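About Us

Burerov is a small, independent newsroom that reports on research money: where it comes from, which universities and laboratories it lands in, and what the people who gave it were hoping to get back. We cover foreign partnerships, defense contracts, export rules, patents and the long, dull grant agreements that most readers (quite sensibly) would never want to open on a weekend. We open them for you, and we have come to enjoy it more than we probably should!

We started out as a newsletter put together at a kitchen table in Cilldale, with a mailing list made up mostly of relatives and former coworkers. The first issue was one very long article about a shared engineering lab and the holding company behind it. It was too long, and a few readers wrote in to say so, but they also asked what happened next, and we have been trying to answer that sort of question ever since. These days we work out of two rooms above the old print shop on Ristusgate, with a kettle, a great many filing boxes and a radiator that has its own ideas about February.

Most of our reporting begins with public documents. We read university accounts, court filings, conference programs and company registers in several languages, and then we pick up the phone and talk to the people involved. Everyone we name in a story hears from us before we publish, and they get real time to reply. When we get something wrong, we correct it at the top of the article and say what was changed.
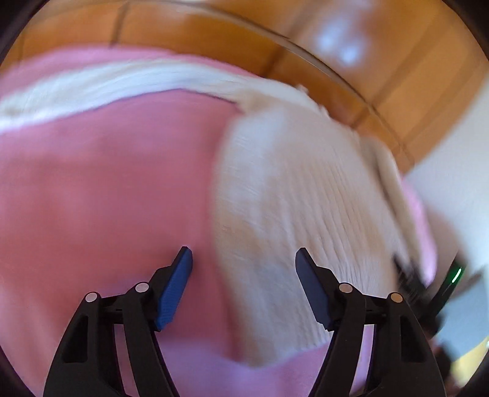
Pink and white towels, with the blue finger pads of a gripper.

Our biggest project so far is Ruppert, a searchable archive of research agreements between public universities and overseas partners. It now holds 1663 documents, and it is free for anyone to use, whether you are a reporter, a student, a worried professor or simply somebody who likes to know what the college down the road is up to. We add to it every month, and if you have a document you think belongs there, we would love to hear from you.

We are paid for by our readers. About 400 of them give a little each month, and their support covers rent, record fees and the salaries of our reporters and editors. We don't take money from governments, defense companies or any university we might end up writing about, and we list every gift over 200 dollars on our funding page along with the name of the giver.

If you'd like to send us a tip, use the secure form on our contact page, or write to us at the Ristusgate office by regular mail. Please don't use a work computer or your work email.

Page last updated May 19, 2018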